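My Day at the Farura Open House (And the Arm That Stopped Dead)

Well, I finally made it to Tisthorpe! I've been promising you all a write-up and my notes are a mess, so forgive me if this jumps around a bit.

Farura does one open house a year and this was the first time I got a spot. The drive was easy, the parking was not (I ended up behind the tire shop and walked back in the drizzle), and by the time I signed in they had already run out of the good doughnuts. They gave us safety glasses, a paper map and a sticker with a number on it. I was number 27. There was a short talk about where to stand and where not to stand, and then off we went in small groups.

Our guide was Oluwaseun Tamuno, who runs the test cells and has worked there six years. He talks fast and walks faster. If you were hoping for the polished sales tour, he wasn't your man, and I loved it. He started with the thing that had gone wrong that very week, before anybody even asked!

So, the story. They have an arm in the cell they call Olatunji (the cells all have names, don't ask me how they pick them) and its job is to pick up polished metal parts and set them in trays. It had been doing this for weeks with no trouble. Then they got a new batch of parts from Harnstead with a much shinier finish, and on the second morning the arm reached for a part, went too low, and pushed the gripper straight down into the tray. The force limit kicked in and everything stopped, just like it's supposed to. One bent finger, one cracked tray, and a very loud bang according to the folks in the next cell.

Here's what got me, though. It wasn't the arm's fault in the way I figured it would be. The camera on the wrist is what tells the arm how far away a thing is, and with a really shiny part it was picking up reflections and treating them like they were part of the surface. Lights, the arm's own body, all of it. So the distance it came up with was wrong, and down it went. Oluwaseun said the log had 482 good picks on the new batch before the bad one, and that bothered him more than the bang did. I get that. If it fails right off you go fix it. If it works all day you go to lunch.

Someone in our group (an older gentleman in a very nice hat) asked if anybody could have been hurt. Fair question! The gate was closed, and the arm won't run at full speed with it open. But two people had been leaning on the fence about 60 seconds earlier, and a piece of the tray did get through the mesh. It landed on the floor and that was all. They've since put clear panels on that side, and you could still see the masking tape marks where they'd measured for them.

Then we got to look at what the wrist camera sees when you put something shiny in front of it. I had no idea it would be that strange. I must have stood there way too long, and the group behind us started bunching up.
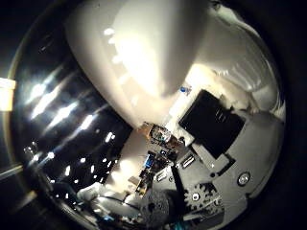

Wrist camera view of a mirror-like dome. The gear is down toward the bottom right, and the circuit boards are squished up in the middle.

I kept trying to work out what was what. My eye went to that big white curve first and then to the black panel, which sits at a tilt, and by then I'd forgotten I was supposed to be looking at the dome at all. I guess that's pretty much the trouble the software had, ha!

The fix is in two parts, if I wrote this down right. First, they moved the cell lights and put a dull cover over the brightest ones. Second, the arm now checks its height a different way before the last little bit of travel, with a touch sensor, and if the two answers don't agree it backs up and calls for a person. It's slower. One of the younger techs grumbled about that and got a look from Oluwaseun.

They did try a run for us with the old parts. It went fine, though it backed off once and sat there blinking until somebody came over and cleared it. A lady next to me clapped anyway.

After that it was the paint room (smelly), the training area (skip it if you're short on time) and a cup of pretty good coffee in the lobby. I asked if I could come back when they run the shiny batch again and was told to try in December - so I've put it on the calendar and I'm bringing my brother-in-law. Wear flat shoes, and get there early if you want a doughnut!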